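Ondstead Shared Workshop
Hand tools and worktables: safety checklist, with comments
Checked by Dalia Pētersons, 2020-04-11

Hello everyone, and thank you for letting me take my time going round again. I have kept the same order as the last list so you can lay them side by side if you like, and I have written my comments under each item the way I always do (at some length, I know, but I would so much rather you read a sentence too many than pinch a finger). Items are marked OK, Attention or Not checked.
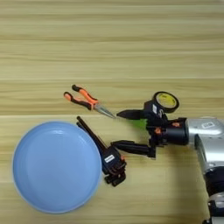
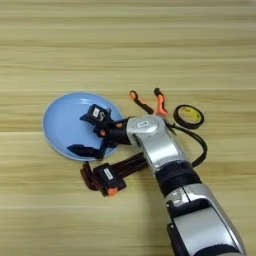
SECTION 1. THE TABLES

1.1 Tabletops clean, no splinters or raised grain
OK. I ran a cloth over all of them and it didn't snag, which pleased me more than it probably should have! The light wood ones do show every little mark, so please keep wiping them down at the end of your session with a barely damp cloth and then a dry one.

1.2 Tables steady, no rocking
Attention. The one nearest the sink rocks if you lean on the left corner. I folded some card under the foot for now, but card squashes flat sooner than you'd think, and it wants a proper adjustable foot. Butkienė has them and I have put it on the shopping list.

1.3 Nothing stored on the table between sessions
OK. Tools go back on the wall, plates go back on the shelf, and whatever you are making goes in your own box with your name on it.

SECTION 2. PLIERS AND CUTTERS

2.1 Grips tight on the handles, no splits
OK. Give each pair a good twist in your hand before you start. If the grip slides even slightly, put the pair in the repair tub, please, and take another. I have had a grip come away in the middle of a hard squeeze, and although nothing terrible came of it I said a word my mother wouldn't have liked.

2.2 Jaws meet cleanly at the tip
Attention. For the needle-nose pliers, hold them up to the window and close them gently. You want no light showing at the very end. Of the pairs on the wall, 3 failed this and have gone in the tub. A bent tip is usually a sign that somebody used them to pry, and I do understand the temptation, but there is a perfectly good pry bar in the bottom drawer.

2.3 Joint moves freely
OK. A drop of oil at the pivot, open and close a few times, wipe off the extra. The Stallitz oil is fine for this. The other bottle, the one with the red cap, is for the drill press only.

2.4 Laid down safely when not in hand
OK, mostly. Flat on the table, well in from the edge, and never balanced across a plate or on top of your work. Long slim jaws like those are easy to catch with a sleeve, and they always seem to land point first on somebody's shoe.

SECTION 3. SORTING PLATES

3.1 No chips or cracks at the rim
OK. Run a fingertip slowly all the way round before you use one. The raised rim is the whole reason we like plates for small parts (screws and jump rings stay put instead of rolling off to live under the radiator), so a plate with a piece out of the rim is no use to us and may cut you as well.

3.2 Plates kept for the workshop only
Attention. I am going to be a bit firm about this one. A plate that has held metal filings or flux must not go back into the kitchen, however well you have washed it, and I did find two in the kitchen cupboard. The workshop shelf has its own label now, in large letters. If you aren't sure where a plate has been, treat it as a workshop plate forever after.

3.3 Plates emptied after use
OK. Tip leftovers into the sorting drawers, or into the scrap jar if they are past saving.

SECTION 4. LIGHT AND FLOOR

4.1 Good light at each table
OK. One tube over the back wall hums, but it is bright and doesn't flicker.

4.2 Walkways clear
Attention. We ask for 33 inches between tables so that people can pass behind someone who is working. The back row had crept closer together. I have pulled it out again and put tape on the floor, so please line the legs up with the tape.

4.3 Offcuts swept up
OK.

4.4 First aid box full
Attention. Plasters are low again, and the tweezers have gone wandering. New ones are coming from Londeo with the next order.

4.5 Eyewash bottle in date
Not checked. The cabinet was locked and I didn't have the key with me. I'll do it on my next visit and add a note to this sheet.

STILL TO DO
Adjustable foot for the table by the sink
Repair or replace the pliers in the tub
Move the two kitchen plates for good
Plasters and tweezers
Eyewash date

The next full round is in June. If something worries you before then, write it on the pad by the door with the table it belongs to, and do put your name so I can come and ask you about it.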